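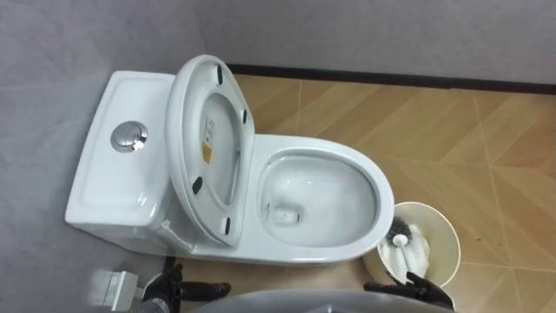

One-piece toilet, dual-flush button on the tank, lid up.

Small foreign silver: how do you store it and where do you buy it?

trallovska_mint
Posts: 371

I finally did it! Picked up my first proper lot of world silver, a mixed bag from the Proltdale show in June, and I have been grinning ever since. Mostly small stuff, Dutch 10 cent pieces and some Scandinavian minor coins, plus one large crown-sized thing I still need to look up. The dealer was Els Smits, and she let me sit at the end of her table and go through the whole tray with a loupe.

Two questions. Do you all put coins this small in 2x2 flips, or do you go straight to capsules? And do you buy from shows or from online lists? I paid by the piece and I think I did fine, but I have nothing to compare it to.

bosman_k

Congrats! Dutch 10 cents are such a great place to start. The Wilhelmina ones are tiny and the detail is lovely when you get a sharp one. I use cardboard 2x2s with the staples pressed flat (get flat-clinch staples, really, a regular staple will scratch the neighbor) and they go in a single-row box. Capsules that small are a pain and I always end up dropping one on the rug.

Proltdale is a fun show but I find it pricey. I do nearly all my buying from mail lists now.

halfdime_hank

Going to disagree with bosman on the 2x2s. Cardboard is fine for stuff you paid two bucks for. For anything with original luster I want it in an inert capsule with a foam ring. I opened an old box of mine last winter and a bunch of the cardboard holders had tiny splits in the window. The coins under the splits had toned right along the line. Sickening!

bosman_k

Were those the old thin ones though? The newer Mylar windows hold up a lot better. Mine have been in a closet with silica packs and they look the same as when they went in.

halfdime_hank

No idea what brand, I bought them used with a collection. Fair point, could be that. I'm still not going back.

Marloes Dierckx

Hi trallovska, welcome to the best corner of the hobby!! I grew up with my grandfather's cigar box of these and I still get excited over a worn 10 cent with a good date. Please don't clean any of them, even the gray ones. Somebody at my old club dipped a whole tray in Astano and they came out looking like aluminum, it was so sad.

On price: by the piece is normal at a show for small silver. If you want something to compare against, look at closed auction lots of mixed minors, take off the postage and divide. Lots move around a lot depending on whether there is one good date hiding inside, so look at several.

And tell us about the big one! What's on the edge?

trallovska_mint
Posts: 371

Thank you, these are all so helpful. No dipping, I promise. I ordered a pack of 2x2s AND a few capsules so I'll try both.

The big one has lettering on the edge but it's worn and I can only get a few letters. There's a bust facing right and a crowned shield on the back. I weighed it on the kitchen scale but the scale only does whole grams so that's not much use.

halfdime_hank

Get a pocket scale that reads to a hundredth. Best cheap thing you will ever buy for this. Weight and diameter together will knock out most of the wrong answers before you even open the catalog.

bosman_k

Agree with hank for once! And try a low lamp from the side for the edge letters, turn the coin slowly. I got a full inscription off a really tired taler that way.

ed_in_the_attic

I'd be careful with any crown-sized piece out of a mixed tray. There are a lot of cast copies out there. Worn edge lettering on a coin with a nice face would worry me.

Marloes Dierckx

True, but Els has been at that show forever and she takes things back. I wouldn't lose sleep over it. Weigh it first.

trallovska_mint
Posts: 371

She did write me a receipt with her number on it, so that's good to know. Scale is ordered! I'll post the weight and the diameter in this thread as soon as I have them. Also I found a second Wilhelmina with the same date stuck in the corner of the bag, so if anybody wants to trade for a different year, send me a message.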